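Flutamcombe Home & Hall forum > Furniture and Finishing Touches

Fake flowers in an open cubby, yes or no?

ngata_nell
Hello all, back again after my long moan about curtains in October! We've taken on a bit of the big hall at Somlow, and I've been given the job of making the furniture look friendlier, which I was delighted about until I stood in there and felt very small indeed. It's a white ribbed ceiling, strip light overhead, a balcony with a dark metal railing, and people busy at their work all down the far end. Lovely place, but it does swallow anything you put in it. 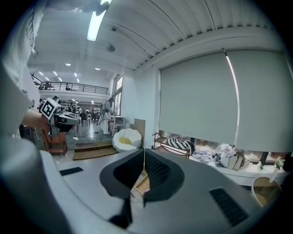
What is the best way to get dust off artificial flowers?

solleybelle
A soft, dry paintbrush, working from the middle of each bloom outwards. I do mine over a sheet of newspaper with a cup of tea to hand, and it's really rather soothing.

oldpinecone
I'll be the grump, sorry. I'd leave the flowers out altogether. An open shelf under a table is for things people need, and in my house anything pretty down there gets kicked within four days.

ngata_nell
Fair point, and I did laugh, but I'm not quite ready to give in! The table is light oak with a curved front, and the cubby is right underneath in the same honey colour, so to my eye it was crying out for something soft. I went for one sprig, pale pink blossom with dark glossy leaves, and laid it down inside instead of standing it in a vase.

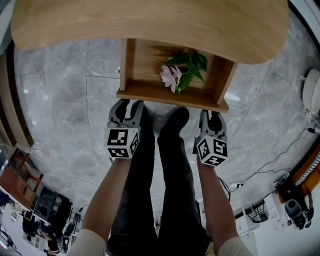 I did wonder about adding a second one, or a little folded cloth underneath, but I'm nervous of it turning into a shop window. My sister-in-law's hallway went that way and you can't put your keys down.

solleybelle
Leave it at one! Pink against oak is so gentle, and that big grey tiled floor could do with the company.

oldpinecone
One I can live with. Still think a basket would earn its keep better.

ngata_nell
A basket could go in the reddish-brown shelves, perhaps? I'll have a measure up next time I'm over and let you both know.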